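Right, a thread about limescale, and about why I've become slightly obsessed with the water that comes out of the tap.

I moved from Skikcombe to Flollcombe in May. The two are 25 miles apart and the water might as well come from different planets! Skikcombe is soft — a dab of shampoo and you're in foam to the elbows. Flollcombe is hard as nails.

It's all down to the rock. Rain soaks into the chalk on the hills above town and picks up calcium on the way through. Skikcombe gets its water off peaty moorland, where there's very little to pick up.

I love that you can taste it. The same teabags make a brighter, thinner cup over there. Here you get a proper brown brew with a faint skin on top (the skin is calcium and tea getting together, and it's harmless).
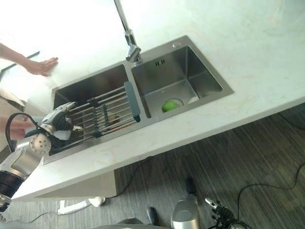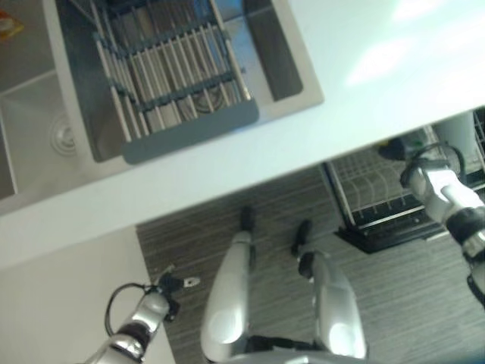
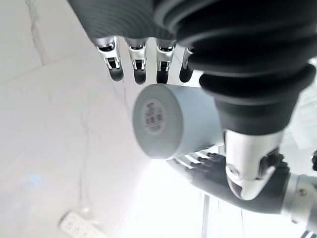 Flollcombe Water Nerd

Kettle tips, as several of you asked. Equal parts white vinegar and water, bring it up to warm, leave it for 30 minutes, pour away, rinse 2 times. Lemon juice works too and smells far nicer.

Shower heads: tie a bag of vinegar round them overnight. Keep vinegar well away from marble and any other limestone though, it eats into the surface.

And please go and see the old spring at Peltura if you're ever up this way! It drips down a mossy bank and leaves a crust on the twigs, all that chalk coming back out of the water.

Next up, rainwater for houseplants. My ferns have opinions.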